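**Toy produce thread, because I said I'd do one once the table was clear enough to work on**

1/ So I've been sorting the play market food this week. All of it. The kids' corner at Wustevwood opens again soon and the whole grocery side was living in two bags in my hallway, which was fine until I tripped on one - so, sorting time!

2/ First rule I gave myself: soft stuff gets looked over separately. The long beans are the best thing we own and I will fight anyone on this. They're yard-long beans, like the ones my aunt grew in Plultstead, and kids drape them over their shoulders like scarves. 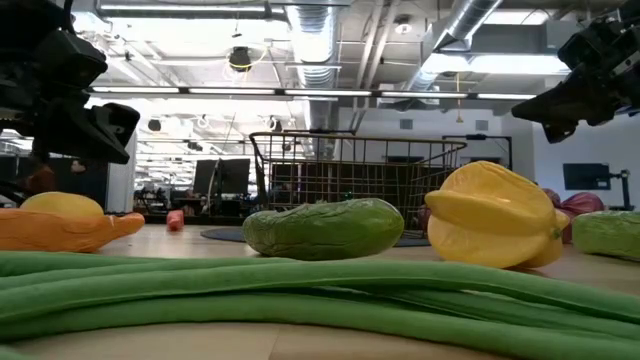

3/ Second rule: no more "misc vegetables" label. Last time I wrote that on a bag and in March it had a teapot lid in it. Everything gets a real name now, even if I have to look the name up.

4/ Star fruit, for instance. Half the grown-ups who come in call it "the yellow pepper thing." I'm making a little sign for it (name in big letters, a slice drawn underneath so they see where the star comes from).

5/ Shinji Kawaguchi asked if we should stick to food the kids eat at home. I get it, but they LOVE the odd ones. A four-year-old once sold me a squash for 1,000 dollars and then gave me 30 back as change. You can't teach that with only apples.

6/ Okay, the purple braids. I'm so fond of these. Plaited, dyed this loud magenta-purple, a bit frayed at the tip, and one has a big round knot on top like a little head.
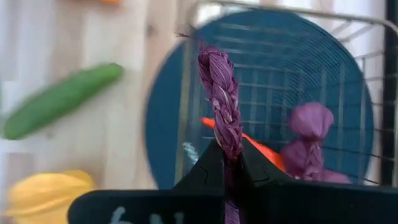

7/ What aisle do they go in, though?? I had them down as garlic, then as onions, then I gave up and wrote "braids" on the list. Kids have used them as paintbrushes, dolls and a very fancy mustache. If you have a better word, reply, I'm open.

8/ Frayed ends: I'm going to wrap them with thread before opening day. Tried glue on an old one last year and it went crunchy, so don't do that.

9/ Baskets next. I wanted wire ones so small people can see what's in there without tipping it all out (they will still tip it all out). Squash on the bottom, cucumber over it, the rest wherever it fits.
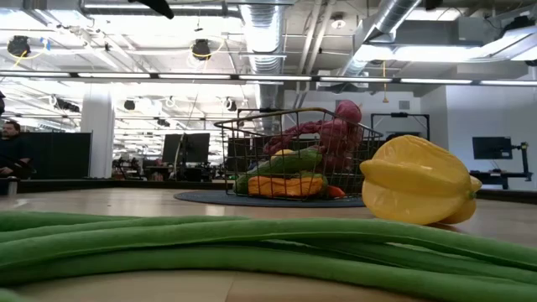
*Basket on the rug, beans and star fruit still up on the table.*

10/ Still to do: price tags, the sign, and finding a home for the beans, which don't fit in anything. Thinking a row of hooks at kid height? If you've hung long floppy things on a wall and had it survive a Saturday, please tell me what you used.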